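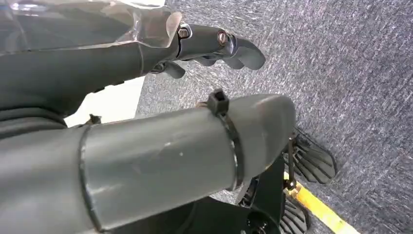 Chapter 8
Surfaces and How We Protect Them

Pick up nearly anything in the room where you are reading this and run your thumb along it. You might find a satin finish, or a slight gloss, or a faint scuff you had never noticed before, and if you tilt the thing toward the lamp you'll see the light slide along it in a soft stripe on a curve and in a thin bright line where there is an edge. Every one of those effects was somebody's decision, or somebody's accident, and in this chapter we are going to spend a good long while with both!

When Setsuko Kudo began teaching the finishing course at Renudau, she asked each new class to bring in one object still wrapped in its plastic film. Students brought kettles, picture frames, a drawer front, and once an entire mailbox. They peeled the film back slowly and wrote down what they saw: the creases, the trapped dust, the places where the sheet had lifted away and the places where it clung. I have borrowed her exercise for Section 8.3, and I hope you'll enjoy it as much as my own students do (keep your film afterward, as we use it again in the lab).

We start with the clear films themselves, how thick they are, how they grip, and why a crinkled sheet throws back so many little highlights when a flat one throws back hardly any. From there we move to smooth plastics and the way they show wear, and then to metal, with a fairly long stop at bolt heads and their rims, where a brassy or coppery tint may come from plating, from heat, or from plain old age. Telling these apart takes practice, so please don't be discouraged if your first 40 samples look alike.

Before you read on, you will need:

a hand lens
a desk lamp with a movable neck
a soft dry cloth
your notebook from Chapter 3

8.1 Clear Films

A protective film has two jobs, and they pull against each other. It has to stay put through storage and handling, and then it has to come away cleanly when somebody finally wants it gone.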